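Utix publishes first household chore results

Utix has released the first results from its household chores trial, which asks whether home machines are ready for small daily jobs. The company's answer is not yet. Across 3,288 attempts at 23 chores, its test machine finished 568 without help. Soft items such as mats, towels and bedding gave the most trouble.

Smoothing a striped mat on a tiled floor takes a person two spread hands and a little pressure.
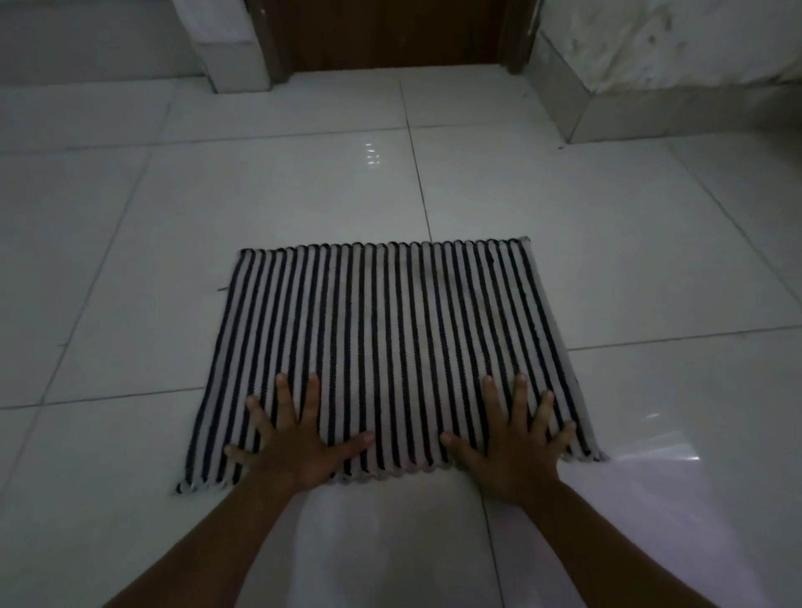 Napaporn Prasertsri said the results should be read with care, as a machine that can flatten a cloth on a test bench may still drag it across a slippery floor.

Utix will repeat the trial in May with a softer grip and 500 further attempts, all on fabric. Ornard will supply the test rooms. The company has set no date for a product and is taking no orders.

Press contact: Sum-yee Tu, Utix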